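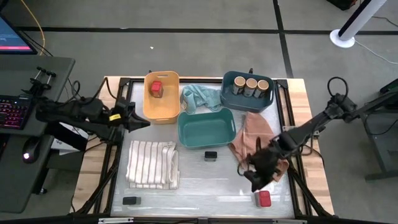

Right, I've now read three articles this week telling me that a "decluttering reset" will change my life, so I'm going to be a misery about it for a few posts. Make a tea.

My starting point is that I don't believe most of it. I believe in putting things away. I don't believe in buying £60 of storage in order to own less.

The current favourite is the Pomance method. You empty a room on to the floor, sort it by "energy", then put back only what "answers". I tried it on the airing cupboard on Saturday. The pillowcases had very little to say.

Four hours. For an airing cupboard. I then put almost all of it back, folded slightly better, and went to bed annoyed.

The book says this means I wasn't ready. Handy, that. If it works it's the method and if it doesn't it's you. I'd love to sell something on those terms.
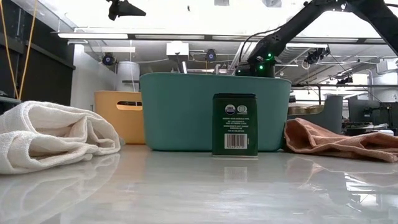
Then there's decanting, where you take food out of a packet with the cooking time and the use-by date on it and put it in a jar with neither. I have eaten at a house where this was done properly. We had pearl barley in the soup because the label said rice.

"But it looks so calm." Does it? I look at a shelf of identical jars and think, someone has to wash all those.

Dwynwen Rowlands pointed out in the replies that decanting does keep moths off, and she's had moths. Fine. Moths are a proper reason. Two or three jars with tight lids, for flour and oats. That isn't what's being sold to me at half past nine at night though.

What's being sold to me is the Kutton starter set, which doesn't fit my shelves, so you need the Kutton shelf riser, and then the labels are extra. I priced the lot up for a normal kitchen and it came to 400 quid. That's a lot of pearl barley.

And where does the stuff go that you get rid of? The before and after videos never follow the bin bags. There's a cut, some piano, and the bags have gone. I'd watch a whole series about the bags.

My cousin Iestyn sorts donations at a charity shop two mornings a week and says you can tell when one of these programmes has been on. Bread makers. Foot spas. Single curtains. A fair bit of it can't be sold and the shop has to pay to get shot of it.

So some of the "letting go" is really handing your tip run to a hospice.

Someone's asked about the Bellis app, the one where you photograph everything you own and it tells you what you haven't used. How would it know? It asks you. You tell it when you last used the colander. I can do that in my head, for nothing, and the answer's yesterday.

Roxana Buzatu says it helped her after her mum's house had to be cleared, having a list she could look at away from the house. I'll take that. A list is a good idea in a horrible month. I still wouldn't pay a subscription for one.

Things I do think work, having moaned this long: a box by the front door for anything that's leaving, taken when it's full. One drawer you're allowed to be ashamed of. Not going into that shop by the station.

Also measuring. Measure the cupboard before you buy anything to go in it. I have four baskets in the loft that are a centimetre too wide for everywhere in this house.

Before anyone sends it to me again, yes, I have seen the "one in, one out" rule. It assumes the amount you've got now is the right amount. Mine was decided by two moves and a wedding.

Anyway the airing cupboard is already a mess again. Somebody wanted the big towel and it was at the bottom. If anyone near me can use four baskets, message me your shelf depth first.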